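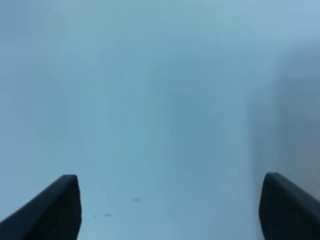

What's in the Kitunum set

Wrist camera clips from the packing bench at Onell, 440 of them, plus 12 we kept apart for testing. In plenty of frames the gripper is open with nothing in it and the background is a pale blue-gray blur - keep those, the model needs to see "no object" too.

What changed for us

I packed by hand for 13 years, so I have opinions! The arm does the lifting now and Crisóforo Serrano and I do the checking, and my shoulders are happier. The breaks got harder to line up, though (we're still arguing with Manberg over that).

Known gaps

Night shift is missing. Clip 224 has the wrong label, fix coming in February.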